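About Resow

Resow is a small engineering group in Grorndale. We test whether machines can do ordinary chores in homes and light workshops, and we publish the results in plain terms. Our clients are appliance makers, facilities companies, and a few housing providers who want an independent figure before they spend money.

We do not build robots and we do not sell them. Customers bring us a machine or a control policy, we run it against a fixed list of tasks, and we report the completion rate, the time per attempt, and the number of times a person had to step in.

What we measure

Our task list is called Zacharias. It currently holds 20 chores. Most are domestic: moving laundry, clearing a table, wiping a counter, loading a rack. The rest come from shop floors, such as sorting fasteners into bins and bagging small parts.

Each chore is written up the way a work instruction would be, with a start state, an end state, and a tolerance. "Fold the cloth" is too loose to score. "Cloth folded twice, edges within one finger width, lying flat on the board" can be scored by two people who have never met, and we check that it is.
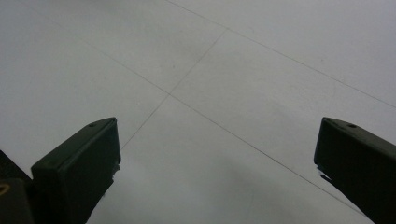
Tolerances are set from human performance. Before a chore goes on the list, several people do it by hand, and then again using hand-held grippers with the same kind of two-finger jaw a robot arm would carry. The second set of numbers is the useful one. It separates the limits of the hardware from the limits of the software. If a person with full eyesight and years of practice at laundry cannot turn a sleeve with two stiff fingers, a low score for the machine on that step says very little about its control policy.

The hand-held runs are also recorded and supplied to clients as demonstration data. The library stands at 892 accepted demonstrations. Rejected runs are kept with a reason code - dropped item, wrong end state, tracking loss - and clients may request them.

Can machines do chores yet?

This is the question we get most often, usually from people outside the field. The current position, by type of work, is as follows.

Rigid objects of known shape, on a flat surface, in reasonable light: yes, with few interventions. Cups, boxes, tools and cartons fall in this group. Speed remains below that of a person, and the gap matters more in a shop than in a kitchen.

Rigid objects in clutter: partly. Picking the top item is dependable. Picking a named item from underneath is not, and most failures are failures to notice that the wrong thing has been grasped.

Cloth: partly, and with wide variation. Taking a cloth out of a basket is now a reasonable request. Laying it flat is harder, and folding it to a tolerance is harder again. A crumpled cloth has no fixed shape to look up, so the machine has to find an edge or a corner first, and two-finger jaws tend to pick up a second layer along with the one intended. 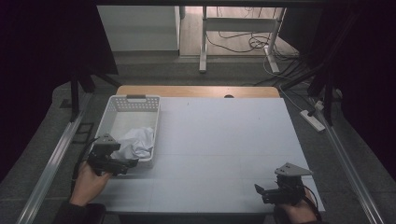
How a test runs

A standard evaluation takes 9 working days. The first three go to installation and calibration, the next five to scored attempts, and the last to repeat runs on any chore where our two scorers disagreed.

Attempts are run in blocks. The start state is reset by hand between attempts and checked against a reference sheet. Cloth is shaken out and dropped again each time, because a cloth put back in the same folds is an easier task than the one in the instruction. We found this out from our own early results, which had to be withdrawn for the whole cloth section and rerun.

Client engineers may attend but may not touch the machine during a scored block. If they need to change a parameter, the block is closed and a new one opened. Both are reported.

Every chore is scored on three items: completion, time, and interventions. We do not combine them into a single number. Clients ask for one regularly. A machine that finishes slowly without help and a machine that finishes quickly with a person standing next to it suit different buyers, and an average would hide the difference. 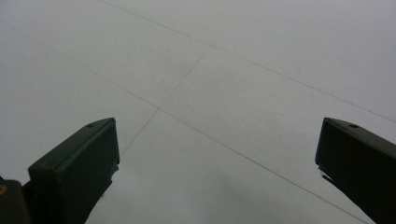
Page last changed: October

Who we are

Kumiko Maruyama founded Resow and is responsible for the task list and the scoring rules. Her background is in industrial time study, and she still writes the first draft of every work instruction.

Aurélien Royer runs the test floor. He handles calibration, gripper maintenance, and the recording pipeline, and he signs off each data set before release. Questions about file formats, time stamps or coordinate conventions should go to him directly.

Scoring is done by part-time staff trained in-house. Scorers are not told which client a machine belongs to. With some machines the housing makes this obvious, and in those cases the report says so.

Stelora reports

Results are issued under the name Stelora. A Stelora report contains the score tables, the full work instructions, the list of interventions with times, and the conditions on the test floor. It does not contain a recommendation. Clients may publish the report whole or leave it unpublished; partial quotation needs our written agreement.

Visits and contact

The test floor is open to visitors by appointment on Wednesday afternoons, except when a scored block is in progress. Please write to the office with the names of everyone attending and the chore you would like to see. Proposals for new chores are welcome from anyone and should state the start state, the end state, and how you would tell that the job had been done.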